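Ticket 461: Desktop restarts without warning, memory errors in log
Status: Closed
Opened: Apr 4, 2022
Category: Hardware / Memory
Site: Tzavaras, records office
Assigned to: Omar Darwish

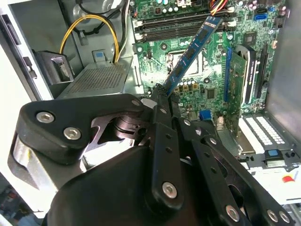 Reported problem

The records office desktop restarts by itself while the Stundow catalogue program is open. There is no shutdown message. The user loses any entry not yet saved. The fault was first noticed after the memory was expanded from one module to two. Restarts are more frequent in the afternoon, when the nightly export is being prepared and memory use is high.

Asked the user to note the time of each restart and what was open. Notes supplied the next morning. Every restart had Stundow open with a large result list on the screen. None while the machine was idle.

Checks carried out

System log: 23 unexpected restart entries. No disk errors and no graphics driver errors. Several entries list a hardware error with the memory controller as the source.

Power: swapped the power cable and moved the machine to a different wall outlet. Restarted again within the hour. Supply voltages in the firmware screen are within limits.

Temperature: fans running, vents clear. Processor temperature under load is normal for this model.

Software: Stundow reinstalled from the Brumon package server. No change. Ran the export from a second account with a clean profile. No change. Program ruled out.

Memory test, both modules fitted: 289 errors on the first pass. Stopped the test there.

Memory test, module A alone in slot 1: no errors, 4 passes.

Memory test, module B alone in slot 1: no errors, 4 passes.

Memory test, module A alone in slot 2: no errors, 4 passes.

Memory test, both modules fitted again, positions exchanged: errors return on the first pass.

Each module is good alone and slot 2 is good with a single module, so the fault only appears with the pair. Compared the labels. Same capacity, same rated speed, different timings. The firmware was set to load the fast profile stored on module A and was applying it to both. Module B is not rated for those timings.

Firmware version was also two releases behind. The release notes for the current version mention memory compatibility, with no further detail.

Action taken

1. Backed up the Stundow local data folder to the office share.
2. Updated the firmware. Settings returned to default after the update, as expected.
3. Left the memory profile on Auto. Both modules now run at the slower timings.
4. Shut down, disconnected power, held the power button for a few seconds to discharge.
5. Reseated both modules. Pressed each one down evenly until the side latches closed.
6. Reset the clock and boot order, which the update had cleared.
7. Memory test with both modules fitted: no errors. Left running overnight, still no errors in the morning.

Follow-up

User ran the full export twice with no restart. The export takes slightly longer than before, which the user says is acceptable.

One catalogue entry was damaged by an earlier restart and would not open. Restored from the previous night's copy. User re-entered the missing fields by hand.

Asked Skosico whether a matched pair can be supplied under the original order. They replied that module B is within specification and will not be exchanged as faulty. A matched pair can be quoted separately. Not ordered at this stage.

Notes for other sites

Before adding memory to this model, check the timings on the label as well as the speed. If the modules differ, set the memory profile to Auto before the first start. Run at least one full test pass with all modules fitted. Testing each module alone will not show this fault.

Review in May. If the system log shows no new memory entries by then, no further work is planned. Reopen this ticket if the restarts come back.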